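Imance Table Cover, padded, for folding and pressing surfaces
Item 3405 (standard) and item 3891 (long)
Made by Skalov Textiles

The Imance is a fitted cover for flat tables used to sort, smooth and fold clothing. It consists of a woven cotton face, a needled polyester felt layer and a drawcord hem. It fits rectangular tops with square or slightly rounded corners. It is not intended for tapered ironing boards; see the Truketti board covers for those.

Construction

The face fabric is plain weave, prewashed before cutting. The felt is quilted to the face along the perimeter only, so no stitch lines cross the working area and none will print through onto a garment under a hand iron. The hem channel is double-stitched and carries a braided cord with a spring toggle. Corners are darted. The cover can be removed and refitted without tools.

Item 3405 and item 3891 differ in length only. Face, felt, cord and toggle are the same, and replacement toggles fit both.

Fitting

Lay the cover face up with the cord exit at the back edge of the table. Seat the two rear corners first, then the front corners, and draw the cord until the hem turns under the top evenly. Overtightening pulls the darts inward and leaves a ridge at the corners. If the table stands in an alcove or has side panels, slide it out before fitting -- the hem needs hand clearance on all sides.
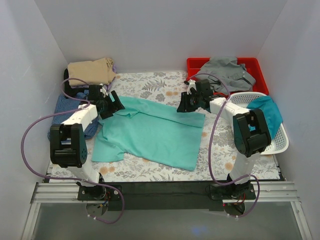

Pattern choice affects how easily an operator finds the outline of a garment. The Imance face is offered in plain ecru, narrow gray stripe and several botanical prints. Solid pastel garments separate well from a light ground with a small, scattered motif: a mint-green short-sleeved shirt, even spread out rumpled, keeps a readable collar, sleeve and hem against white cloth printed with gray fern leaves and small orange-peach flowers. White garments are harder to place on the same ground, and the stripe is the better choice for them. Heavily printed garments are easiest to see on plain ecru.

The stripe can also serve as a rough guide for squaring side seams. It is not a measuring scale, and its spacing is not held to a tolerance.

Surface behavior

Cotton on cotton gives moderate grip. A knit shirt stays where it is put while a sleeve is turned in, and can still be drawn across the table with light tension. Slippery linings and nylon shells will move more. For these, order the Luangrath brushed overlay, which lies on top of the fitted cover.

Care

Machine wash warm with similar colors. Remove the toggle or tie it into the hem. Line dry or tumble dry on low. Press the face side while slightly damp if the felt has creased. Do not bleach printed versions. The felt will compact with use; replace the cover when the table edge can be felt through it.

Supplied with

1 cover, cord fitted
2 spring toggles (1 fitted, 1 spare)
3 hem clips for tops with a deep underside lip

Ordering

State the item number and the face pattern. Printed faces are cut from continuous rolls, and motif position varies from one cover to the next. Covers ordered together are cut from the same roll where stock allows -- add a note to the order if several tables need to match. Cut-to-size covers are made on request and are not returnable.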